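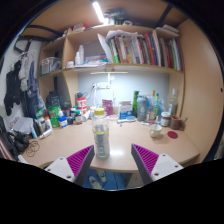 Figure 3. Hand-held gripper, view from its own camera, jaws open either side of a bottle with a yellow cap. Ribbed pads fitted on both inner faces.

4.2 Setting up and upkeep of the gripper

All recordings used one hand-held unit, built at Hunthorpe and kept there by Steiner and Ammann. Two fingers, each a white base plate with a dark grey jaw screwed to it, magenta pads down the inside (Fig. 3). Pads are the wearing part. Everything else has been left more or less alone since February.

Pad changes. Old pads peeled off from the tip end, jaw face wiped with alcohol, left to dry, new pad pressed on from the root outwards. Pressing from the tip traps air and the pad lifts within a day or so. The first set was glued with the wrong stuff and had to be scraped off with a plastic blade, which marked one jaw slightly; we kept using it. Pads were swapped in pairs, never singly, as an old pad against a new one pulls light bottles sideways on closing.

Screws. Base plate screws were checked by hand before each session and nipped up where needed. No thread lock in the first batch. Lanz added it after the left plate worked lose twice in one afternoon, and we have had no trouble from it since. Sessions from that afternoon are left out of Table 4.

Opening. Width at full open was measured with calipers at the tips and again at the root. If the two readings differed by more than 3 mm the jaws were taken off and reseated. Closing speed is set by the hand of whoever holds it so there is nothing to tune there, but the return spring was changed once (Norkach part, same rate as the original).

Camera. Lens cleaned with a dry cloth only. The mount was not touched between calibrations. After any knock the calibration board was shown again from 10 positions and the new values saved next to the old ones, not over them. Besnard checked for drift against the first set, see Appendix B.

In total 2238 grasps were logged on the unit. Pads were the cause of most stoppages, then cabling. The cable fault was a cracked plug sleeve, found by Hollenstein by bending the lead near the handle untill the picture dropped out. Resoldered, sleeved again, strain relief moved further back. Spare lead now kept with the tool.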